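Plovalberg questions the fifty-product desk

Household advice group publishes its November guide to keeping a worktop clean, and asks shoppers to look in the cupboard first

FOR IMMEDIATE RELEASE

Plovalberg, the household advice group, has published a short guide to cleaning tables, trays and small stands at home and at work. It recommends buying very little. The guide is free and runs to four pages, two of which are a list of things the group thinks most people could stop paying for.

The guide follows a survey of 300 households carried out over the summer. Those who took part were asked to empty the place where they keep their cleaning things and write down what came out. One household listed 50 separate products, among them a spray sold for tablet stands and another sold for the undersides of trays. Plovalberg has read the labels on both. It could find no claim on either that a damp cloth would not also meet, and it has written to the makers to ask what the difference is. It has had no reply.

"We are told that every surface needs its own bottle," the group said in a statement. "We would like to see the evidence. A plain tabletop collects dust, crumbs, hair and the odd ring from a cup. A cloth deals with most of that, and a sticky roller picks up some of what the cloth pushes about. We have yet to be shown why the third, fourth and fifth items are on the shelf."

The guide's basic kit is a cloth, a lint roller and a bowl of warm water with a drop of washing-up liquid. Trays come off the table before it is wiped and go back once it is dry. Phone and tablet stands get the roller first, particularly along the ledge and in the fold. 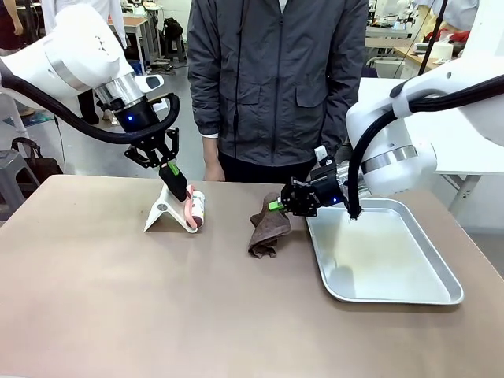

Plovalberg has its doubts about the roller too. Refills are dear for what they are, and many people peel off a fresh sheet long before the old one has lost its stick. The guide suggests keeping it for fabric and for awkward edges. It is not much use on anything greasy, and a sheet that has met a wet patch is finished.

Cloths come in for similar treatment. Brown, grey and other dark cloths are often sold as "stain hiding", a selling point the group finds hard to admire in something meant to get things clean. A dark cloth is fine if it is washed often. The guide's advice is to wash by habit and ignore the colour, at whatever temperature the care label allows, and to hang the cloth up between uses. Cloths left in a heap by the sink smell by the following morning.

On metal trays the group is blunter. Of the households surveyed, 90 said they owned a metal polish, and most could not remember when they had last opened it. For a tray that holds keys, post or pens, Plovalberg recommends a wipe, a rinse if needed and a dry cloth into the corners and under the rim. Scouring pads are best avoided, as the scratches stay and dirt settles in them.

The group does not claim that its own method is quick. Earlier cleaning guides from other publishers have promised a spotless desk in a minute or two, and Plovalberg was unable to match those times on any desk that somebody was using. It puts no figure on the job and suggests readers treat such figures with care.

Roughly 2000 printed copies will be sent to libraries and advice centres during November. The text may be reprinted in full or in part without charge, provided that no product advertising appears on the same page.

ENDS

Notes to editors

Plovalberg takes no payment from makers or sellers of cleaning goods. The survey relied on what households reported about themselves, and the group did not check the cupboards in person. Brand names have been left out of the guide.

Copies and the survey questions are available from the Plovalberg press desk.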